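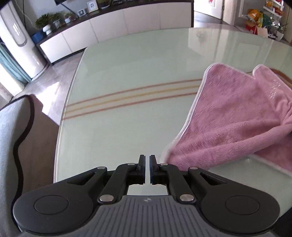
Flurnham > Newsroom > Events

Hamann Opens Its Doors for Household Automation Demonstration

Filed under: Community & Technology

FLURNHAM, September – Hamann welcomed 42 visitors to its Nokness residence for a public demonstration of hand-held grippers used in household automation research.

Guests watched staff work through everyday tabletop tasks and asked questions afterward.

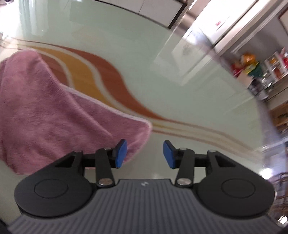
The Fiser program studies how robots can learn domestic chores from human operators. Cloth remains a central concern of the program, and the pink towel used at the open day belongs to a set of 14 household textiles. "Fabric never lands the same way twice," said program director Liesl Eberhard.

A second open day is planned for spring.

Comments

marten_k: Will there be parking next time?

Rosalie: My son wants to know if it can fold socks.

Dot P.: Enjoyed the visit, thank you.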